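Loketti Bath Towels and Hand Towels, White
Cirkness Lodging Supply

Item group: Bath linen
Sold by: the case
Color: white only
Laundering: commercial or on-premises

The Loketti towel line is made for motels, small hotels, campground bathhouses and gyms that wash every day and need stock that matches from one order to the next. The ground and the loops are ring-spun cotton. A polyester yarn is blended into the ground only, so the part that touches the skin is all cotton. Edges are lock-stitched on the long sides and double-turned at the hems.

Loketti replaces our older Peton towels. If you still have Peton stock on your carts you can mix the two. The white is the same shade when new, and the sizes match to within normal shrinkage. The dobby border on Loketti is narrower and sits closer to the hem, so the stacks will look a little different from the side.

Sizes and packing

Bath towel, 24 x 48
Hand towel, 16 x 27
Washcloth, 12 x 12
Bath mat, 20 x 30, no loops, heavier ground

Cases are not split. Mixed-size orders are fine as long as each size is a full case. Bath towels and bath mats ship in separate cartons even when ordered together, and they may arrive on different pallets.

Washing before first use

Wash new towels once before they go into rooms. Use warm water, a normal dose of detergent and no softener. New cotton sheds lint in the first 3 washes, so clean the dryer screens after each load. Softener coats the loops and cuts down how much water they take up. If your water is hard, a sour in the last rinse will do more for the feel of the towel than softener will.

Do not wash with anything that has hook-and-loop tape on it. Snagged loops can be trimmed flush with scissors. They will not run.

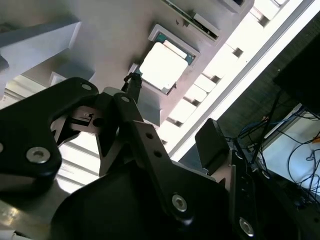
Can Loketti towels be washed with chlorine bleach?

Chlorine bleach is fine on white Loketti stock at the dose your chemical supplier sets for cotton blends. Add it in the bleach step, never straight onto dry towels, and rinse fully before drying. Leftover bleach in a hot dryer is the usual cause of yellow edges and weak hems. Oxygen bleach may be used in its place.

Drying and folding

Dry on medium heat and pull the load while there is still a trace of moisture in the hems. Overdrying makes the loops stiff and shortens the life of the towel. Bath towels fold in thirds lengthwise and then in half twice, which fits a standard cart shelf. The care label is sewn into one short hem, off to the corner, and stays hidden in that fold.

How many to order

Most properties keep 3 sets per room: one in the room, one in the laundry and one on the shelf. A motel with 30 rooms and 2 bath towels per room would need 180 bath towels on that plan. Add a few cases if you send your linen out, as the return trip can run late.

Orders of 3000 pieces or more, all sizes combined, are priced by quote. Leandro Figueroa handles quotes and standing orders. Please have your ship-to address ready and let him know if you have a dock or need a liftgate.

Woven name borders

A property name can be woven into the border of the bath towel and the bath mat. This is done at the Benítez mill and adds to the lead time. Orders placed by March are normally ready for the summer season. Send artwork to Lautaro Ocampo in one color, letters only. Woven-name goods cannot be returned unless there is a fault in the weave.

Returns

Unwashed goods in the original carton may be returned within 30 days. Check one towel from each carton before you wash the rest.

See also: Loketti pool towels, Loketti shower curtains, cart liners and laundry bags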